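Notebook > Studio > Private sessions

10/4/26 – Private session format, Murnar studio

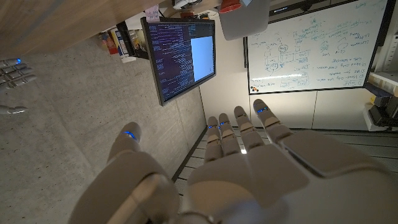
Continuing from the August notes. Two changes to the one-on-one format: breath work moves from the end to the start, and the standing sequence is cut from 12 poses to 7. Session length stays at 95 minutes for now. Ruba wants it shorter. I want another month of bookings before deciding.

Small groups: Jad taught the Lirnton staff group with the new order. Hip openers ran long, final rest got squeezed. Next time drop the second pigeon and keep rest intact.

Floor: the Skima mats grip better than the old set but curl at the corners. Store flat, not rolled.

Booking form still asks for style before teacher. Clients pick the teacher first and then go back. Azar can swap the fields, no date given.

Open: 
- price for a second person in a private (100 flat, or split?)
- chair version for Maite's client, knee flexion limited
- music off by default – confirm with Jad

Comments

Maite Figueroa: Chair version drafted, in the shared folder. Needs a wall for the balance part.

Nabil Fakhoury: Against splitting the price. Flat is easier to bill.

Abla Nasrallah: Is the old mat set being kept for the group classes?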